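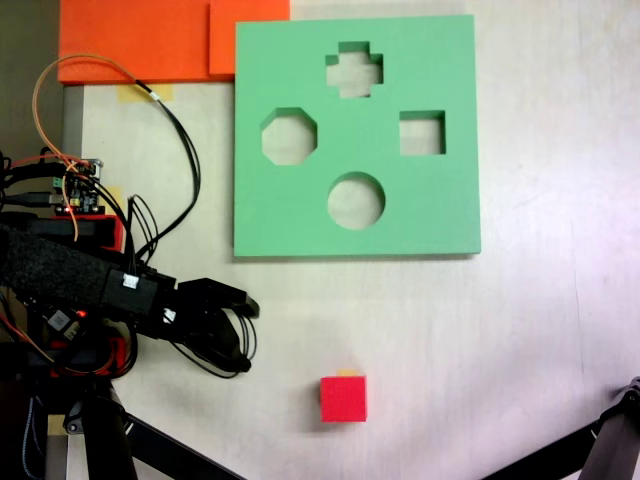
## November – studio notebook, Hawthorne

Working on the plinth group for the Tranari show. Nine pieces are fixed, the tenth is still on the bench in two halves. Notes mostly for me and for whoever opens up tomorrow.

**Adhesive.** Went back to the slow epoxy for the big joins. The fast one sets before I can get the second hand round, and on the tall piece it left a step you can feel with a thumbnail. With the slow one I have 38 minutes before it starts to drag. Pot left on the shelf by the sink, lid taped. Don't mix more than a cupful at a time, it heats up.

**Tenth piece.** Lower half is plaster over mesh, upper half is the cast resin. Dry fitted both this morning. The gap is wider at the back than I had drawn it. Vernon Dhillon thinks we should leave the gap and fill it with a coloured band so it reads as a decision. I would sooner take the plaster down with a rasp and see. Will try the rasp first, the band can always come later.

**Weights.** Put the tenth piece on the scales without its base, 80 kg. The gallery floor is fine with that but the lift at Josau is small and I haven't had an answer about the goods entrance. Need to ring them again before the crates are ordered.

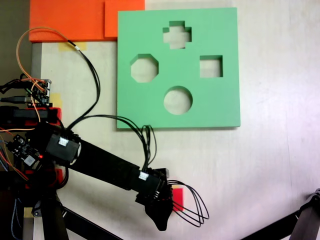 ## Surface tests

Three mixes on offcuts, same pigment, different amounts of marble dust.

- Mix A: chalky, marks as soon as you touch it. No.
- Mix B: better. Slight sheen once waxed. Takes a scratch but you can rub it out.
- Mix C: too hard to sand, clogged two sheets of 80 grit and I gave up.

Going with B. Wrote the proportions on the lid of the tub as well as here: 10 parts plaster, three parts dust, pigment to the line on the small jar. Used the older Modari pigment for all three. The new bag looks a shade cooler when dry, so the tenth piece should come out of the old bag or it will sit wrong next to the others.

## Crates and layout

Inside height of the tallest crate needs to be 805 mm, which is for the cast resin half travelling on its own. I had written a smaller number on the drawing and have crossed it out. If anybody has already copied the old one, bin it.

Layout for the room is still two rows with the tall piece off centre near the window. Vernon would like it against the far wall

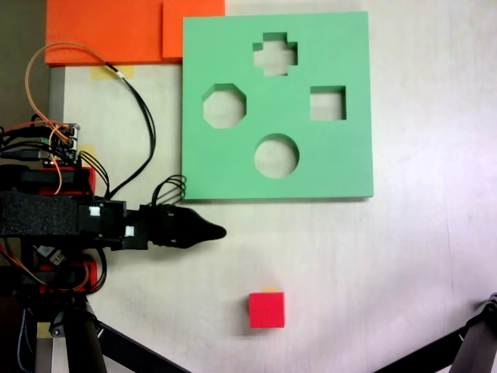

but then you see its back first when you come in, and the back is the weakest side. We moved the cardboard stand-ins about for most of the afternoon and left them in the window arrangement – please don't stack them yet.

Still to do:

- rasp the plaster join, then dry fit again
- ring Josau about the goods entrance
- wax sample B a second time
- more 80 grit, and gloves in medium
- title list to Tranari, they want it typed

Stopped at half past five. Heater in the back room left on low for the plaster.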